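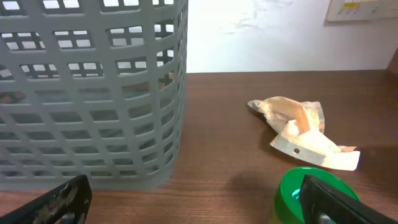
Rikholm House, shared laundry and sorting room
Monthly safety and tidiness check
Date of check: 24/10/2023
Previous check: June
Result: passed with comments

Entries are marked OK, Comment or Action. An Action needs doing before the next check. Please write any new fault in the book by the door and leave this sheet as it is.

1. Floor and walkways

Floor dry and free of trip hazards: OK
Route to the door clear: OK
Mat lies flat: Comment. One corner has started to lift. Pressed down with new tape for now.

2. Sorting table

Table stable, no rocking: OK
Surface free of splinters and sharp edges: OK
Table clear of rubbish: Action. Packaging left on the tabletop next to the basket. It is the thin, see-through crinkly sort with a punched hole. Wrappers go in the bin under the window as soon as they are opened. They get carried off with the washing and end up in the filters.
Lids and small items put away: Comment. Green round item on the table beside the basket. Lids and cups are to go back on the shelf when sorting is finished.
Heaviest load on table kept away from the edge: OK

3. Laundry baskets

Rims and handles sound: OK
Side openings free of broken plastic: OK. Run a hand round the inside as well, as a snapped rib can catch knitwear and fingers.
Baskets stand level when set down: OK
Baskets not overfilled: Comment. Nothing should stick out through the side openings or come above the rim. Two trips are better than one heavy one.
Baskets stored off the floor: OK. The large grey one may stay on the table while in use, but not overnight.
Spare basket: Comment. The Hirnari replacement has still not come. Order number ends 635.

4. Washing machines and dryer

Door seals clean, no splits: OK
Hoses tight, no drips: OK
Dryer filter emptied: Action. Lint found in the filter again. Empty it after every load, even a small one.
Space behind dryer clear: OK, after one sock was removed.
Drum turns without scraping: OK
Service sticker in date: Comment. The Voltora dryer is due before the end of the year. Verstraete have been asked for a visit and will ring the office.

5. Electrics and lighting

Plugs and leads undamaged: OK
No extension leads in use: OK
Iron unplugged and cooled on its stand: OK
Ceiling light working: OK
Light over the sink: Action. Flickers when first switched on. New tube needed.

6. Cleaning products

Bottles closed and labelled: OK
Stored on the high shelf: OK
Nothing decanted into cups or food tubs: OK. This was a fault in June and has been put right.
Measuring scoop clean and dry: Comment. Powder had set hard in the bottom. Washed out.

7. Fire and first aid

Extinguisher on its hook, pin in place: OK
Door closes fully on its own: OK
First aid box stocked: Comment. Plasters low. A box of 68 is in the office cupboard, bring some across.

Actions carried forward

Clear packaging from sorting table: all users, every session
Empty dryer filter after each load: all users
Replace tube over sink: office, within 8 days
Chase spare basket: office

The key to the high shelf cupboard is now kept in the office, on the hook marked 400.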